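Reading the shutdown clause

2024-05-16

The Vorar county board votes in October on whether to keep its automatic budget rule. I read the full text last night, all 67 pages, and most of the coverage misses section 2.

The rule says that if no budget passes by the deadline, last year's figures carry over unchanged. Section 2 adds an exception for contracts signed under emergency powers. Those lapse after 139 days unless the board renews them by roll call. The Forkik bridge repair is one such contract. The Dindska water line is another.

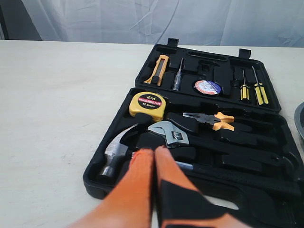

Open tool case on the table.

Supporters of repeal say the carryover removes any pressure to negotiate. That may be true, but the repeal text also strikes the roll call requirement, and I can find no replacement for it. Under the new wording the chair could renew a lapsed contract by letter — no vote, no minutes.

The Kramer amendment would put the roll call back and leave the rest of the repeal alone. It needs 200 valid signatures to reach the floor. The clerk's page had not posted a count when I checked.

I will go through the definitions in the appendix next. "Emergency" is defined there in two places, and the two do not match.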